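Semberg Estuary Seabird Survey - Vessel and Field Kit Inspection
Boat: Malitz Hull no. 2085 Inspector: Barbara Malinowski Period: December 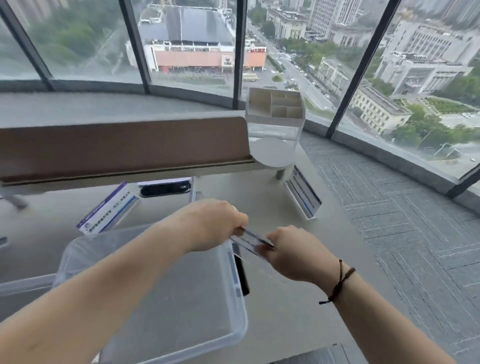 Card held over the table, storage box with frosted lid in front.

1. Life jackets, 12 carried - PASS. Two crotch straps frayed. Replace before next transect.
2. Bilge pump, auto and manual - PASS.
3. VHF radio check, channel 16 - PASS. Handset clip loose.
4. Flares - FAIL. Three out of date. Boat stays inside the Drarkow breakwater until new stock is aboard.
5. Fire extinguisher, wheelhouse - PASS. Gauge in green.
6. Banding pliers and calipers - PASS. Calipers zeroed.
7. Band stock - OPEN. Log ends at 2663, tray starts one string later. Recount Monday.
8. Bird bags, washed and dried - PASS. Seven discarded for torn seams.
9. Spring scales - PASS. The 300 g scale reads 2 g high - correction written on the lid.
10. First aid kit - PASS. Eyewash low.
11. De Graaf landing ladder - FAIL. Lower rung bent. Tagged out.

Items 4 and 11 need sign-off before departure.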